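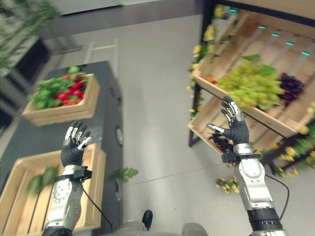
tetelgate-recipes

Hi! I'm Corina Wyss and this is my family recipe collection, typed up as plain text files so I can finally stop squinting at my grandmother's handwriting. There are 157 recipes in here right now, mostly soups, breads and cakes (so many cakes), plus a folder of pickles I haven't sorted yet.

What's in the folders

soups/ - the everyday stuff
bread/ - includes the rye that takes two days
cakes/ - the biggest folder by far
pickles/ - a mess, sorry
scripts/ - one small script that makes a shopping list

File format

One recipe per file. The first line is the title, then servings, then ingredients, then steps. Amounts are in grams wherever I could work them out. My grandmother wrote "a cup" and meant her blue cup, which holds a bit less than a US one, so I measured it and converted everything. If you see a question mark after an amount, I'm guessing!

Making a shopping list

Run python scripts/list.py followed by the file names you want. It adds up the ingredients and prints them by store section. It doesn't know that scallions and green onions are the same thing, so you may end up buying both.

Known problems

- 16 recipes have no oven temperature. I use 350 F and watch closely.
- The plum cake is in there twice, and the two versions disagree about the eggs. I like the second one.
- Accents get mangled on older Windows machines.

Thanks

Rahel Moser proofread the whole bread folder and baked nine of the loaves, which is way more than I asked for. Thank you, Rahel!

Use anything you like, share it, change it. If you fix a recipe, open an issue and tell me how it came out.

Last updated 9 Sep 2019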